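Towels and canvas baskets: questions we are asked often

Answers by Ludger Görtz for the Denari guest house pages. Last changed on 10th July.

Since we wrote in March about changing from shelves to baskets, many of you have sent questions about it. I have put them together on this page, and I answer them as well as I can. English is my third language, so please write to me if a sentence is not clear.

Why do you roll the towels?

For two reasons. A rolled towel can be taken out of the basket without disturbing its neighbours, and it shows its colour from above. When we had stacks, the guests always pulled from the middle and the whole stack fell over.

Do you roll everything?

No. Hand towels and the medium size are rolled. Very thin towels I prefer to fold flat, as they make a poor roll which opens again by itself. A folded towel can also lie at the bottom of a basket as a soft floor for the others. Bath sheets stay in the cupboard, because one of them fills a small basket completely.

How do you make a roll that stays closed?

Lay the towel on a table with the short side towards you. Fold it in thirds along the length, so that both long edges are hidden inside. Then start at the far end and roll towards yourself, with a firm hand but without pulling. The loose end should finish underneath. Pull the first turn tight and the rest will follow. I do not use ribbons or rubber bands, they leave a mark in the cloth.

My rolls are thicker at one side. What do I do wrong?

Most probably the thirds are not equal. Open it, make it flat with the palm of the hand, and fold again. It can also be that the border of the towel has become shorter in the wash. Then the roll will never be perfectly even, and I would not worry about it.

What kind of basket is suitable?

We use canvas ones with a rectangular opening. The size is more important than the make. Measure your longest roll and add 3 cm, this is the inside length you need. We bought ours from Babaei, and before this we had a set from Billden which was too deep for us, so the lower towels were forgotten there for weeks. For the children's room I have ordered smaller ones from Kidimport, but I cannot yet tell you if they are good.

The sides of my fabric basket fall inwards when it is empty. Is it broken?

No, soft canvas does this. Put in the first towel across the bottom and push it lightly against the wall, and the basket will stand better. If it has been stored folded, leave it for one night with something heavy inside. A piece of cardboard on the bottom also helps, but please take it out before washing.

How do you decide which towel goes in which basket?

We keep two baskets side by side and sort by use. White towels go to the left, as these are washed hot. The coloured ones go to the right and are washed at a lower temperature. Dark grey gave us some discussion in the house, because it leaves fluff on everything pale. In the first washes it should be alone. After that it may go with the colours.

Can I mix pale pink and pale yellow?

Yes, if both have been washed several times. We have mixed them for a long time without trouble.

How many towels do I need for one guest?

We count 3 for each guest for a short stay, and one more if there is a garden or a lake. In the whole house we have roughly 200 towels, but for a family at home this would be absurd. For a house with one bathroom, 23 was enough for us when my children still lived here.

Where is the best place for the sorting?

Any wide table which you can reach from both sides. Put the baskets near the far edge and keep the front part free for the rolls, so you can see all the colours before you put anything away. If two people work together, one should say the basket and the other should fill it. We had many wrong towels before we agreed on this.

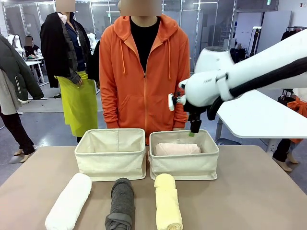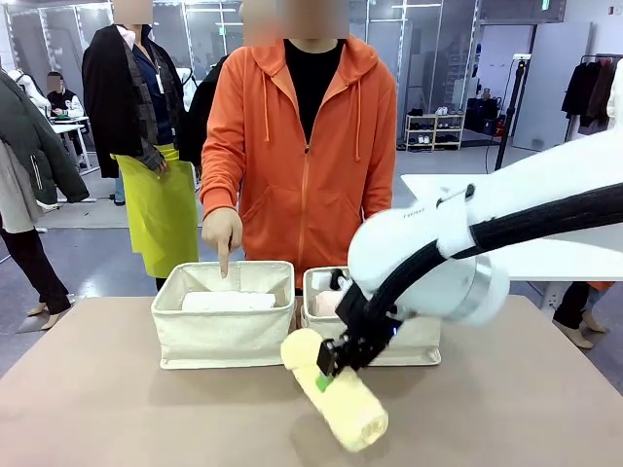

How often are the baskets washed?

Twice in a year, by hand, in lukewarm water. Let them dry standing open and not in strong sun. Canvas can shrink a little, and then the folded edge at the top becomes wavy. A warm iron makes it flat again.

Sabine wrote to us that she turns her baskets inside out and brushes them dry every month, and has not needed water for two years. She also asks why we do not put the newest washing at the bottom, so that the same few towels are not used all the time. She is right about this, and we have begun to do it with the white ones.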